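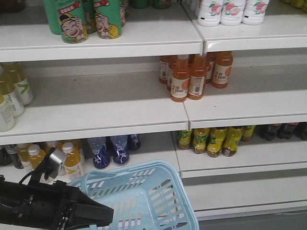 Lovely Padilla asks why a soda hisses when it is opened but stays quiet on the shelf.

The hiss is gas. Fizzy drinks contain carbon dioxide, the same gas you breathe out. At the factory, the gas is pushed into cold liquid under high pressure. Pressure is how hard something presses on a surface. Cold liquid holds more gas than warm liquid, so the drink is chilled first.

What happens in a closed can?
A little gas sits in the space above the liquid. It presses down, and the rest of the gas stays dissolved. Dissolved means mixed in so completely that you cannot see it.

What happens when you open it?
The gas at the top rushes out – that is the hiss. The pressure drops. The liquid can no longer hold all its gas, and bubbles form.

Where do bubbles start?
Most start at tiny scratches, or on specks of dust. Air trapped there gives the gas a place to collect. Each bubble grows, lets go and floats up.

Try it
Pour 200 milliliters of soda water into a clear glass. Drop in one raisin. Watch it for 10 minutes and write down what it does.

Word list
Carbonated: having carbon dioxide dissolved in it.
Milliliter: a small unit of volume. There are 1,000 in a liter.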